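Apartarse un poco

Mi vecina Archana Semwal lleva 5 años conduciendo una grúa de asistencia entre Preltwood y Fullberg, y cuando pasa a casa a tomar café siempre acabamos hablando de lo mismo: de lo cerca que le pasan los coches. Ella lo cuenta con una calma que a mí me pone los pelos de punta, la verdad, mientras remueve el azúcar como si hablara del tiempo.

Yo también he sido de los que no levantaban el pie (lo confieso con bastante vergüenza). Veía las luces ámbar en el arcén, pensaba «pobre gente» y seguía a mi velocidad, tan tranquilo. Hasta que en enero se me paró el coche camino de Festell, con lluvia, y pasé 86 minutos detrás del guardarraíl notando en la cara el aire de cada camión. ¡Qué largo se hace!

Por eso defiendo que, en el tramo donde haya alguien trabajando, se baje a 60 y se deje libre el carril de al lado siempre que se pueda. Ya sé que habrá quien proteste por el atasco, y lo entiendo, todos tenemos prisa y todos llegamos tarde a algo. Pero hablamos de perder un par de minutos, y al otro lado hay una persona agachada junto a una rueda. Me gustaría que en las autoescuelas se insistiera más en esto, y que los que llevamos media vida con el carné lo habláramos en casa, sin sermones, durante la cena o con el café de la mañana. 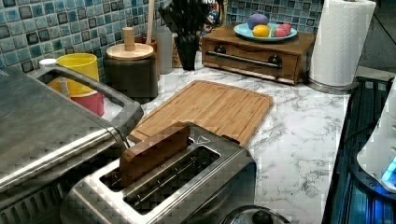
La encimera de la cocina, con su mosaico en tonos turquesa.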